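Le bras de l'atelier, épisode 2 : la tête et les mains

Je reprends ce journal après une longue pause. En août il faisait trop chaud dans l'atelier pour souder, et puis j'ai eu beaucoup de travail. Pour ceux qui arrivent maintenant : je construis un petit bras sur rail, à l'échelle d'un établi, qui doit apprendre à prendre un objet suspendu et à le poser dans un bac. Le français n'est pas ma première langue, alors merci de me signaler les fautes, je les corrige toujours.

L'atelier est partagé entre plusieurs personnes. On l'appelle Umetti, c'est le nom qui était déjà sur la porte. J'y ai une moitié d'établi, une armoire et le droit d'utiliser la fraiseuse le soir. Bakari Nyaga, qui répare des vélos électriques de l'autre côté, m'a prêté son alimentation réglable et je ne la lui ai toujours pas rendue.

Le bras s'appelle Mrema. Il a maintenant son épaule définitive. La première était imprimée, et elle prenait du jeu après quelques heures de marche. J'ai refait la pièce en aluminium, avec deux roulements au lieu d'un seul, et une courroie plus large. Le jeu au bout du bras a presque disparu. Le poids, par contre, a augmenté : l'ensemble mobile fait 571 grammes sans la pince, et le moteur du coude chauffe si je lui demande de tenir longtemps la même position. J'ai ajouté un ressort de traction derrière l'épaule. C'est une solution un peu ancienne, mais elle marche bien et elle ne consomme rien.

L'électronique est la partie que j'aime le moins. J'ai perdu trois soirées à cause d'un câble d'encodeur qui passait trop près du câble du moteur. Le bras faisait un petit saut, toujours au même endroit, et je cherchais l'erreur dans mon programme. Emilian Toma a posé le doigt sur la gaine et m'a demandé pourquoi les deux étaient attachés ensemble. J'ai coupé le collier, le saut a disparu. Depuis, je sépare les faisceaux dès le début.

Reste la question la plus intéressante : comment montrer au bras ce qu'il doit faire ? Programmer chaque position à la main est possible pour un objet, mais très pénible pour dix. Je travaille donc avec des séquences vues à hauteur de tête, où l'on voit les mains qui s'approchent des choses. Les objets suspendus sont le cas qui m'intéresse — ils bougent dès qu'on les touche, et ils en cachent souvent un autre.

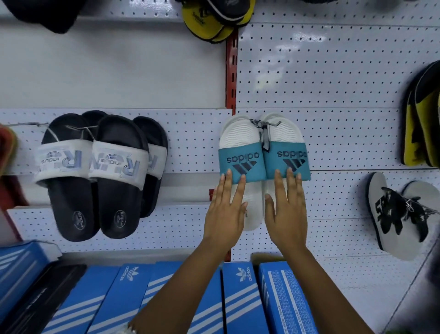
Les deux mains sur les claquettes adidas, doigts ouverts.

Ce que je cherche dans ce genre de vue, c'est la position des doigts au moment du contact. Les deux mains ne ferment pas encore, elles sont posées sur la paire, une de chaque côté. Avec une seule pince, Mrema ne peut pas copier cela. De plus les deux claquettes sont attachées ensemble vers les talons, donc tirer sur une seule ferait probablement tourner l'autre. Et à gauche, des modèles noirs se recouvrent un peu : pour mon programme de détection, c'est déjà une vraie difficulté, il les fusionne volontiers en un seul gros objet.

J'ai trié 3316 vues de ce type jusqu'à présent. Le tri est long, je le fais par paquets de 60, avec du thé. Pour chaque vue, je note quelle main touche quoi et si l'objet est libre ou attaché. Mon petit outil de tri s'appelle Pledeck, il est assez laid, mais il enregistre après chaque clic et je ne perds plus rien quand l'ordinateur s'éteint. Aoife Carroll m'a proposé de le réécrire proprement. Je vais sans doute accepter.

Pour les essais, j'ai fixé un panneau perforé au mur au bout du rail, avec des crochets de longueur différente. J'y accroche des sandales usées, des gants, une trousse. Les gants sont faciles. La trousse glisse de la pince une fois sur deux, et j'ai commandé du caoutchouc plus souple pour les mâchoires. Pour les sandales, je pense monter un deuxième doigt fixe, qui servirait seulement d'appui pendant que la pince ferme — une sorte de main gauche très simple. Le dessin est fait, la pièce n'est pas encore fraisée.

Si quelqu'un a déjà utilisé un capteur de force bon marché dans une pince de cette taille, je veux bien lire son expérience dans les commentaires. Les miens dérivent avec la température et je ne sais pas encore si le problème vient de la colle ou de l'amplificateur.

Publié le 10 octobre 2024, dans Atelier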